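Shared Workshop Robotics, Handout 4: Wrist Camera and Loading Task
Instructor: Wayne Greenwood
Revised 16 February 2018

Read this before you book bench time. The arm build from Handout 3 should be finished, with all linkage bolts checked and the Finow controller talking to both arms. Hayley Marsden has the spare bolts.

The task for this unit is a front-loading washing machine. Start with the door, then work on the opening.

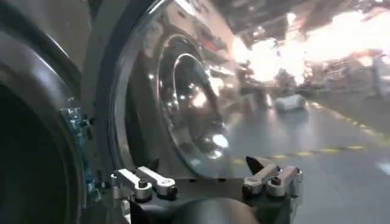
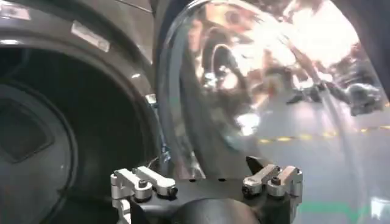
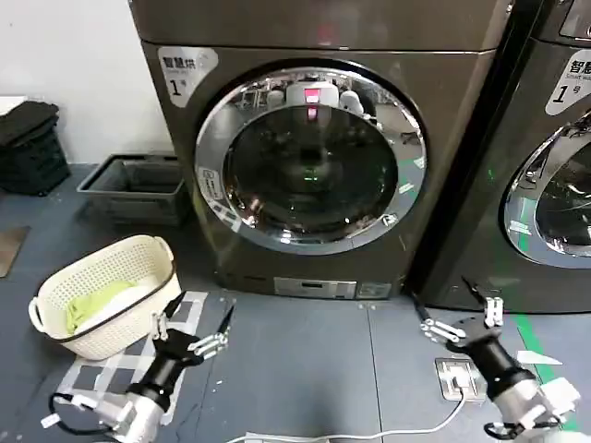 Camera exposure is set by hand in this unit. Auto exposure hunts when the arm turns toward a light, and your detector will lose the target. Set it with the wrist facing the shiniest surface in the workspace; the glass of an open washer door, full of ceiling light reflections, is a good choice. Then turn to the dark drum and see what detail is left. Write down both readings. If the two can't share one setting, store two presets and switch between them.

Keep cables clear of the joints through the full swing.

Log sheets go to Shirley Garside. Each group needs 12 runs, of which 5 must start from the park position.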